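Hirnell planner 4 - quick review

3 min read

Ran the new Hirnell motion planner on our two-arm bench most of May. Short version: good, buy it if you hate tuning.

Install took 20 minutes. Old Delport configs imported fine except joint limits - check those by hand.

Collision checking is much better. Two grippers reaching in over a crowded table of bins, baskets and trays used to mean constant replans. Nearly gone now. Docs are thin tho, and the error codes are usless.

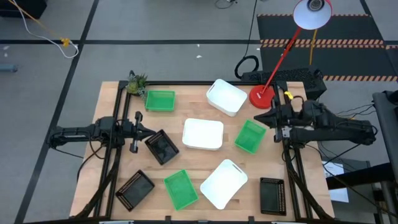 Verdict

Keeping it. Wish the viewer didnt eat so much memory.

Related
- Moncrieff grasp library, first look
- Calibrating two arms without tears
- Delport 6: worth the upgrade?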